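Amia Opens Block Play Room at Stamisska Learning Center

Amia, the regional early childhood services organization, has opened a block play room at its Stamisska learning center. The room is intended for children between the ages of two and six and will be available to enrolled families during regular center hours, with a shared session for visiting families each morning at 10 a.m.

The room occupies the former reading annex on the ground floor of the center. Work on the space began in the spring and was completed in July. Amia said the annex was selected for its natural light and its direct access to the main hallway, which allows groups to enter without passing through the classrooms.

Funding for the project came from Amia's facilities budget and a matching contribution from Bianchini, a furniture maker that supplied the low tables, shelving and wooden play boards. The boards were made to order for the center. Each is intended to give children a flat, steady surface on which to build, sort and arrange small pieces, and can be carried from one table to another by a member of the staff.

According to Amia, the play boards were added to the plan after teachers at the center reported that small blocks were difficult to use on carpet. Towers leaned, pieces disappeared under rugs, and children working close together often lost track of which blocks belonged to which project. A board provides a clear work area for each child or pair of children while leaving the rest of the table open for shared materials.

The opening collection consists of 107 small blocks in plain colors. Cubes and cylinders are both represented. Amia stated that it chose simple shapes over themed sets so that the same pieces could be used for building, color matching, pattern work and early counting. 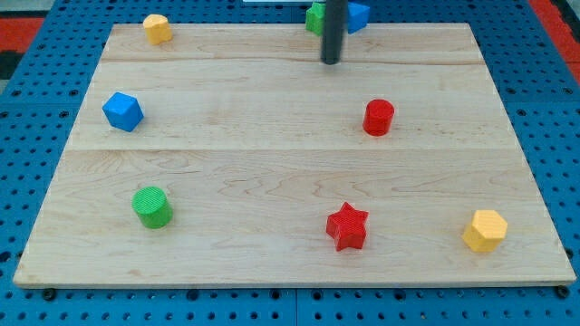 Daily use of the room will follow a simple schedule. Children begin with a period of free play, during which blocks may be placed, stacked or moved in any way they choose. A teacher then introduces a short activity. In one exercise, children are asked to find every block of a single color and bring the pieces together at one end of the board. In another, they place a cylinder next to a cube and describe how the two differ. Younger children may take part in either activity or continue playing on their own.

Each session ends with cleanup. Children return the blocks to bins on the lower shelves, and staff wipe down the boards and tables before the next group arrives. The bins are marked with shapes and colors in place of written words so that children who do not yet read can put materials away without help. Amia noted that cleanup is considered part of the activity and that time has been set aside for it at the end of every session.

The center has set a limit of two children to a board. Additional boards are stored upright in a rack beside the door and may be brought out when larger groups are present. Families attending the visiting session are asked to remain in the room with their children and to leave food, drinks and outside toys in the cubbies in the hallway.

Standomine, the contractor responsible for the renovation, replaced the flooring in the annex, widened the interior doorway and installed new lighting. The firm also added a hand-washing sink at a height suitable for young children. The hallway door was fitted with a slow-closing hinge and a full-length glass panel. No changes were made to the exterior of the building, and the center's existing entrance and parking arrangements remain in effect.

Before the opening, the boards and blocks were placed in the center's two preschool classrooms for a trial period. Families of the 122 children then enrolled were invited to submit comments. Several asked that the boards be made available during late afternoon pickup, when children of different ages are waiting together. Amia has agreed to the request, and a small selection of materials will be kept in the pickup area for that purpose.

Other comments concerned noise and the storage of very small items. In response, felt pads have been placed beneath the legs of the tables, and the center has confirmed that no pieces small enough to present a choking hazard will be kept in the room. Staff will inspect the blocks weekly and remove any that are chipped or cracked.

The organization is considering similar rooms at its other locations. A decision will be made after the Stamisska room has been in use for a full school term. Teachers will keep written notes on how the materials are used, and Bianchini has agreed to adjust the size of future boards if the notes indicate that a change is needed.

Families already enrolled at Stamisska do not need to register separately. Visiting families may reserve a place in the morning session at the front desk or by telephone. There is no charge for the session, and children must be accompanied by a parent or guardian at all times.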